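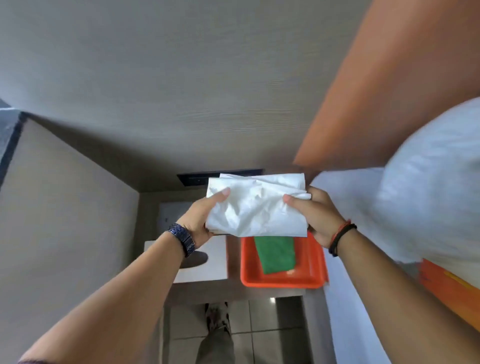 # Built-in tissue dispenser

A **built-in tissue dispenser** is a holder for folded paper tissues that is fixed inside a cabinet, shelf or wall panel, with only the slot left in view. It is used in washrooms, clinics, train compartments and small kitchens where a box standing on the counter would take up working space. The term also covers units fitted to the underside of a shelf, from which the paper is drawn downward.

## Construction

The usual unit has a body, a face plate and a spring or weighted plate that keeps the stack against the opening. The face plate is set into a cutout in the panel and often has a raised rim, which covers the cut edge. Slots are rectangular or oval. A rectangular slot suits C-fold and multifold paper. An oval opening is more common on boxes of facial tissue, where the sheets are interleaved and each one lifts the next.

In downward-feeding units the slot must be narrow enough to hold the stack up and wide enough to let a single folded sheet through. The Prurkley pattern, sold for shelf mounting, has a capacity of 60 folded sheets and is held by two screws at each end.

## Loading

Units are filled through a hinged front, through a removable cover, or through the slot itself. Slot loading needs no key but is slower, and the paper has to be squared up first. A stack that has been handled loosely tends to wrinkle along its leading edge and may lodge against the rim. The normal method is to hold the stack by both sides, align the folds with the long side of the slot, and feed it in small amounts.
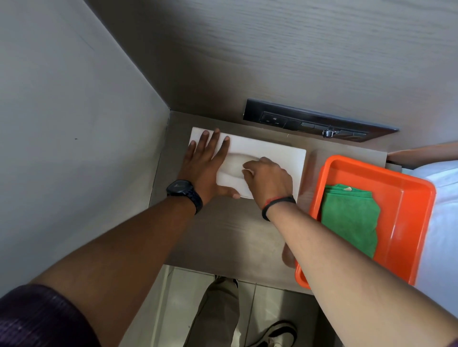 Overfilling is the most frequent cause of tearing. With the stack compressed, friction between sheets exceeds the strength of the paper, and the user pulls away a corner. Underfilling causes the opposite fault in downward-feeding units, in which several sheets drop together.

## Placement

Shelf-mounted units are placed with clear space below the slot for both hands. Raghavendra Kartha's fitting guide for the Zallville compartment series puts the slot toward the front of the panel and advises against mounting over a sink. Trays and other loose items kept on the surface below should be movable, as they have to be cleared for loading in narrow compartments.

## See also

- Paper towel dispenser
- Facial tissue
- Interfolding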